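Home > Guides > Planning > Hand-held grippers

Budgeting for hand-held grippers

Work out the task before asking for prices. Clearing household items into an open box needs a different budget from bench assembly. Write down the smallest and softest items first, as they decide the finger pads.
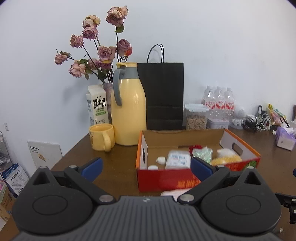
Page 2 of 7

1. List the props. Cotton pads, a plush toy, a mug and a cardboard box cost little, but boxes wear out. Put them on a consumables line, separate from hardware.

2. Decide between one gripper and a pair. Quote both. Chowdary and Primen price the second unit differently, so ask for the pair as a single item.

3. Allow for spare pads. Our Trarkirby site ordered 11 sets in August and charged them to maintenance.

4. Test with thin plastic before signing. A crumpled bag held between two pads shows more about grip than a rigid block. 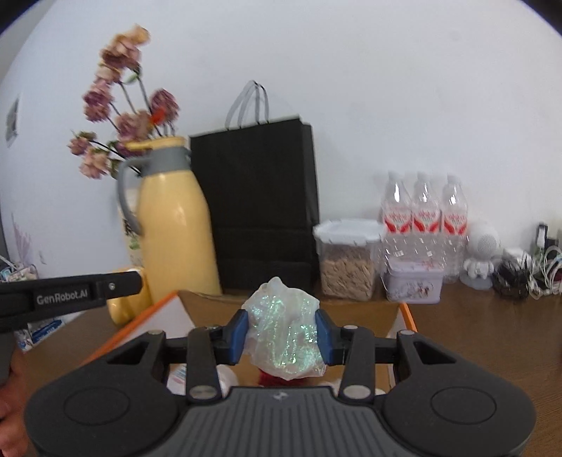
Last changed: 2023-01-21

5. Fix the table and background. Leave clutter in place if the finished system will have to work among it, and budget for storing the items between sessions.

6. Add operator hours. Ristisix quotes leave these out. Rajeshwari Kaimal keeps the rate sheet; Yamuna Naidu approves anything outside it.

Enter totals on the planning form under Equipment, with delivery shown separately.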